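Mistdale Students Teach Humanoid Robot to Sort Grapes

May 19, 2026

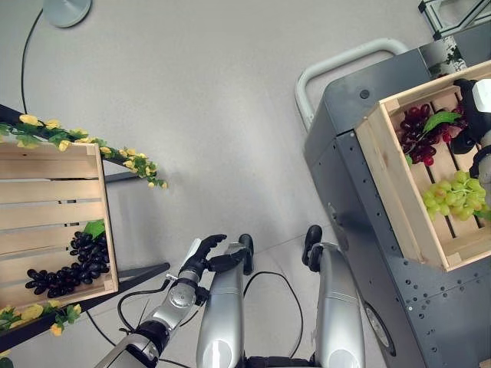

From stand to cart

A student team at Mistdale Technical College is spending the spring term teaching a two-legged robot to work with fruit crates. The team has set up a small market corner in the college's engineering hall, with slatted wooden crates of grapes on a black stand and on a metal cart. Yellow artificial flowers decorate the stand.

The project is part of the second-year automation class. Students drive the robot by remote control and record each attempt, then use the recordings to train software that will run the arms without a driver. The class had logged 1122 attempts by the end of last week, and the team kept 971 of them for training. The rest were thrown out because of dropped fruit, lost signals or mistakes by the driver.

"Grapes are a hard place to start," said Yuzhen Qin, who leads the student team. "A bunch changes shape every time you lift it. We tried plastic fruit first and had to redo a lot of the work when we switched."

The task has two parts. The robot has to move a bunch from one crate to another, and it has to hold a crate by the corner while the other hand works. Students said the second part took longer to get right. Early on, the grip was set too tight and two crates cracked along the slats.

Muchen Feng, who wrote most of the grip control code, said the team now checks the finger settings before each session. Sessions run up to 124 minutes, including time for charging and for putting the crates back in their starting positions.

The class plans to show the robot at the Flillbridge Student Robotics Day at the end of May. Teams there get three tries at a task of their own choosing and are judged on speed, care in handling and how well they explain their work. Mistdale entered last year with a wheeled robot named Suster and placed sixth.

Before then, the team wants to run the full task with a mixed load of dark and green grapes. It also has to finish a written report on the training data, due the same week.

The engineering hall will be open to visitors on the last two Friday afternoons of the term. Groups of more than ten should contact the college office ahead of time.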